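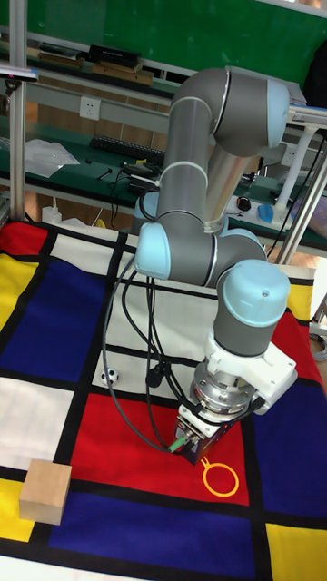 The arm over the patterned mat, with the ball and the wooden cube set out for a run.

Most writing about home and shared-shop robotics is about what the arm can do. I think we should write more about what goes around it. On our build in Hegyi, the arm was the part that gave us the least trouble. The table, the posts, the mat and the cables took up most of our evenings from spring into August.

My view is simple: a group with limited time should spend it on the workspace first and the software second. Géza Kun disagrees with me, and he has written more of our code than I have, so weigh that as you like. He says a good program should cope with a messy bench. Maybe a good one would. Ours was written on Wednesday nights by people who had already done a day's work.

Take the cables. We lost 15 sessions one winter to faults that we blamed on the code. In the end Michalis Drakos found a connector that came loose whenever the wrist turned past 90 degrees. He gave the line more slack and we stopped having the problem. I had read 434 lines of log by then and learned nothing from them.

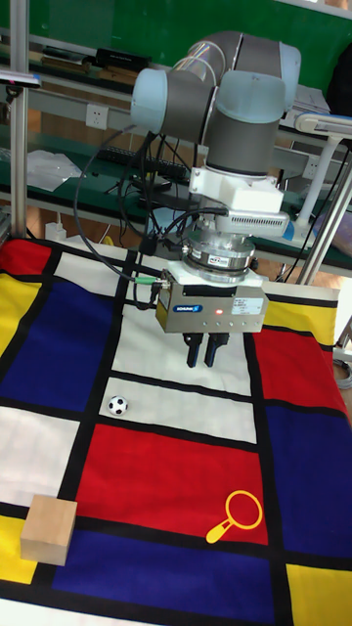

Gripper above the soccer ball. The cables loop down the left side to the green connector.

The same goes for the things we pick up. People like to start with a drawer full of odd objects. A cube and a small ball are plenty. A cube can sit crooked and a ball can roll, and those two problems kept 4 of us busy for a season.

The group at Vestberg went the other way and bought better vision software before they had a frame that held still. They are good people and they know my opinion. Their arm still gets set up from scratch every time they meet.

I would tell a new shop to bolt down the posts, route the cables, and run the same dull pick until everyone is tired of it. Géza's reply will be in the next Nerkadness newsletter.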